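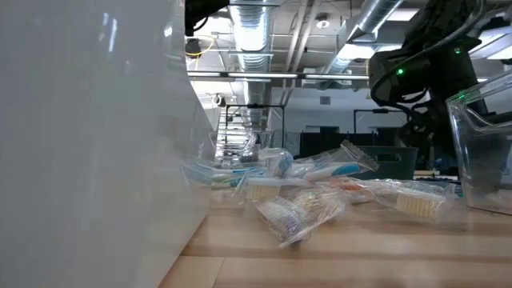
Wrapped toothbrushes on the butcher-block table, next to the clear bin.

Bumell Toothbrush Sorting Notes

Hi! I keep this README next to the Bumell picture folder so that I stop answering the same questions by email. The folder is all about one very ordinary job: getting individually wrapped toothbrushes off a table and into a bin, so they can go into the wash kits we make up in Hellton.

What's in the folder

There are 200 pictures, sorted into 12 subfolders by table session. Every session starts with a small pile of brushes, still in their clear plastic, dropped on the wood any old way. I don't line them up first (I tried that in April and the pictures were so dull I threw them all out).

The brushes

Mixed colors, mixed handles. You'll see white ones with blue, a purple head with pinkish bristles, and a bit of orange-red peeking out from under somebody else's wrapper. I buy them in Irkden, whatever the store has that week, so please don't expect a matched set.

About the wrappers

The plastic is the real subject if you ask me. It's thin, it crinkles, it folds over on itself and it picks up every light in the room. Some bags are much bigger than the brush inside and have that zig-zag sealed edge at the end – I label the edge as part of the bag, always. If a flat bit of wrapper is lying next to a brush and I can't tell which bag it belongs to, it gets the tag "film" and nothing more.

Labels

brush: anything where you can see a head or a handle
bag: the wrapper around a brush
film: loose-looking plastic, owner unknown
bin: the clear container, even when only a corner shows

I did the labels myself in the evenings, and then went back over 30 pictures to see how well I agreed with myself. Pretty well on brushes, less well on film!

Known problems

Glare, mostly. Clear plastic on pale wood with a clear bin beside it is a lot of see-through stuff in one place, and a few bag outlines are my best guess. The Mabula subfolder is the worst for this, and 20 of its pictures are marked "unsure" in the notes column. Skip them if you need tidy edges.

Changes

Monday, September 9, 2024 – merged two bag tags that meant the same thing, fixed typos in the notes column.

Still to do: the toothpaste tubes.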